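Section 4: Setting Up Your Gredalgate Fruit Dryer and Running the First Batch

Welcome back! If you have worked your way through Section 3, your dryer is out of its carton, the five trays are washed, and the little bag of spare feet is somewhere you will remember. This section takes you from a bare countertop to a first tray of dried fruit. Set aside a morning for it if you can. Most of that time is waiting, and the waiting smells wonderful once the fruit goes in.

Before you start

You will need the dryer base, the lid, all five trays, the drip sheet, a sharp knife, a cutting board, a clean dish towel and a bowl of cold water with a good squeeze of lemon juice in it. A kitchen timer is handy too, though the dryer has its own.

CAUTION: The base draws 700 watts. Plug it straight into a wall outlet. Please do not use an extension cord, and do not share the outlet with a kettle or toaster oven.

CAUTION: Never put the base in water or in the dishwasher. The trays and lid are fine on the top rack, but the base should only ever be wiped with a damp cloth, and only when it is unplugged and cool.

4.1 Placing the dryer

1. Choose a flat, dry counter with open space on all sides. The air comes in at the bottom and leaves through the lid, so leave a hand's width between the dryer and the wall, and more than that under a low cabinet.

2. Set the base down with the dial facing you. Press gently on each corner. If it rocks, fit one of the spare feet over the short one until it sits still.

3. Lay the drip sheet in the base with the raised rim facing up. It only fits one way, and the notch goes over the small post at the back.

4. Stack the empty trays and put the lid on. You should feel each tray settle into the one under it. A tray that sits crooked will leak warm air out of one side, and the fruit on that side will dry long before the rest.

Note: Customers moving up from our older model, the Eradska, sometimes try to add their old trays to the new stack. They look nearly the same, but the rims are shallower and they will slide. Please keep the two sets apart.

4.2 The empty run

New heating elements have a thin coating left over from the factory, and it needs to burn off before any food goes in.

1. Open a window.

2. With the trays empty and the lid on, turn the dial to HIGH and set the timer for 2 hours.

3. Expect a faint smell, a bit like a clothes iron heating up, for the first part of the run. If you see smoke or the smell gets stronger, unplug the dryer and turn to Section 9.

4. When the timer stops, unplug the dryer and let everything cool completely. Wipe the trays with the dish towel.

You only have to do this once.

4.3 Choosing fruit for the first batch

You can dry nearly anything, and by next winter I expect you will have tried. For a first batch, though, I always suggest something forgiving. Apples and pears are the easiest. Apricots, yellow plums and other small round fruit are a little slower but very rewarding, and they shrink down to something you will want to hide from the rest of the household.

Look for fruit that is ripe and still holds its shape. A ripe piece gives slightly when you press it between finger and thumb and then comes back. If your thumb leaves a dent, save that one for jam.
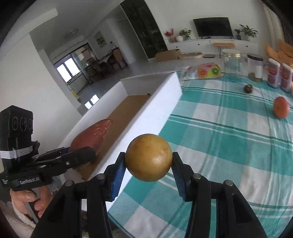 Small marks on the skin, like the ones on this fruit, are no reason to set a piece aside.

Surface specks usually come away with the peel or vanish in the drying. Soft brown patches are another matter. Cut those out generously, and if the brown runs to the middle, send the whole piece to the compost.

Gonçalo Sequeira, who tested most of the timings in this guide, likes to sort his fruit by size before he washes it, and I have come around to his way of doing things. Big pieces go on one tray and small pieces on another, and then you can lift out a finished tray without picking through it.

4.4 Preparing and loading

1. Wash the fruit in cold water and dry it well with the towel.

2. Cut apples and pears into rings or slices as thick as a pencil. Halve small fruit and take out any stones.

3. Drop the pieces into the lemon water as you cut them. Leave them for a few minutes, then drain and pat dry.

4. Lay the pieces on the trays in a single layer, cut side up. They may sit close together, but they should not overlap.

5. Stack the trays with the thickest pieces at the bottom, put on the lid, and turn the dial to MEDIUM.

6. Set the timer for six hours. At the halfway point, switch the top and bottom trays.

CAUTION: The lid vents get hot. Use a dry oven mitt when you lift the lid or move trays during a run.

4.5 Is it done?

Take out one piece from each tray and let it cool on the counter before you judge it. Warm fruit always feels softer than it is. A finished slice bends without snapping, feels leathery, and shows no beads of moisture when you tear it in half. If you do see moisture, give the tray another hour and check again. Very juicy fruit can need a second day, and there is nothing wrong with your dryer if it does.

Let the fruit cool fully, then pack it loosely in a glass jar. Shake the jar once a day for a week. If fog forms on the inside, the fruit goes back on the trays.

Write the date on the lid of the jar. I never used to, and I once found a jar of pears from some long-forgotten February at the back of my pantry.

For replacement trays, ask for part 1137. Storage times for each kind of fruit are in Section 5.

Anouk Boersma
Customer Guides, Gredalgate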